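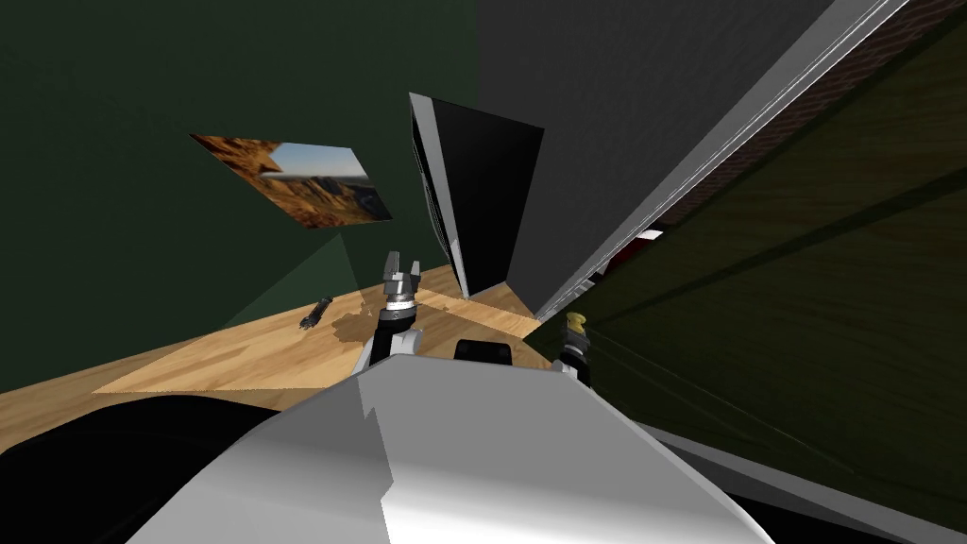
Figure 4. Simulated view with tilt applied. The left gripper is over the tabletop; the end of the right arm is at the right side.

4. Preparing the tilted-view evaluation

This section explains how to repeat the viewpoint test of the Verurum method on your own computer. In the test, the policy receives views from a head camera that is turned away from its normal position, and we measure how much the grasping becomes worse. You need a working installation (section 2) and the Janholm room files (section 3). A real robot is not necessary for this part.

4.1 Loading the room

1. Start the simulator and wait until the status line says Ready.
2. Open the room file "janholm_table". Do not open the file with the ending "_old", it has a different table height.
3. Check that both arms are loaded. In the tilted view you will see only the end of the right arm, and this is correct. The torso shell hides the rest.
4. Select the left arm as the active arm. The right arm must stay passive during the whole test.

Note: The wall picture, the monitor and the cabinet belong to the room and should not be removed. We tried the test also with a bare room, and the results can not be compared with the results in our report.

4.2 Setting the camera tilt

1. In the Camera panel, switch off "Follow horizon".
2. Load the tilt list. It contains 12 camera poses, ordered from the smallest tilt to the largest.
3. Choose a pose with strong tilt and press Preview. The edge of the table should now run diagonally, from the lower left to the upper right, as in Figure 4.
4. If the table edge is still horizontal, the pose was not applied. Press Reset and repeat from step 1.

Caution: Do not change the tilt while an episode is running. The simulator accepts the change without any warning, but the recorded pose stays the old one, and the episode is then useless for the analysis.

4.3 Placing the target

1. Put the small dark target object on the tabletop, on the left of the left gripper.
2. Give it an angle to the table edge. A target parallel to the edge makes the task too easy.
3. Open the left gripper before you save the start state. The fingers need only be slightly apart.

Note: The shadow on the wood moves with the arm. Please keep shadows on. Femke Wuyts found in April that the policy without shadows reaches too low – this was visible in all poses, also without tilt.

4.4 Running and reading the results

1. Press Run all. The complete test has 3,076 episodes and can be left to run overnight.
2. When the run is finished, open the results table and sort it by pose.
3. Compare each pose with the row "no tilt". The difference between the two success rates is the value that we call view loss.
4. Repeat the run with 2 different random seeds before you report a number.

In our own runs the view loss stayed small for the first poses and then increased quickly. Training with random camera rotation made the increase slower but did not remove it. We do not know yet if the remaining loss comes from the tilt alone or from the torso shell, which covers more of the table in the strongly tilted poses. Jummai Oyelaran is preparing a separate test where the shell is transparent for the camera.

Caution: Results from the Fliltport room must be kept in their own folder. The analysis script mixes all files that it finds in one place.

If the run stops with the message "pose missing", the tilt list was not copied completely. Copy it again from the installation folder, then continue from 4.2, step 2.

Section last changed: Oct 4, 2018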